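14 Jan 2026
Altar candles, Hedamus wax against our own

Supplier says the Hedamus blend burns 17 hours at this width and never drips. I doubt both. Poured 7 of each for the Butcombe chapel order and trimmed the wicks the same.
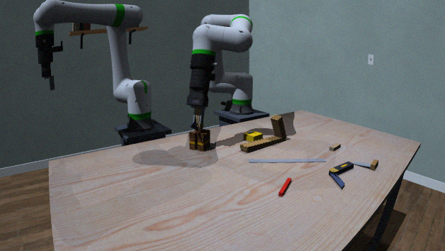
Drip marks are what the parish will complain about, so color matters as much as burn time. The blend sets darker than our beeswax. I'd put it somewhere near the orange-brown grain in the tabletop shown, and I don't think that belongs on a white altar cloth. Salameh say it lightens with age — no proof offered. 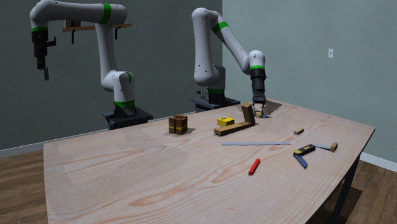
Burn setup

Brass followers on, door shut, no fan. The August run was done in a draft and I don't trust a number in it. Weigh before lighting and again when cold.
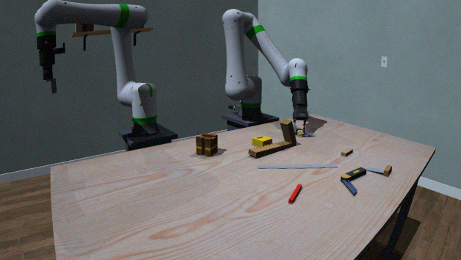
Open questions

Is "church grade" a real standard or just a label? Asked for the beeswax percentage, still waiting. The minimum order is 400 and Butcombe only needs 200. I won't sign for it until I've seen one burn down to the socket.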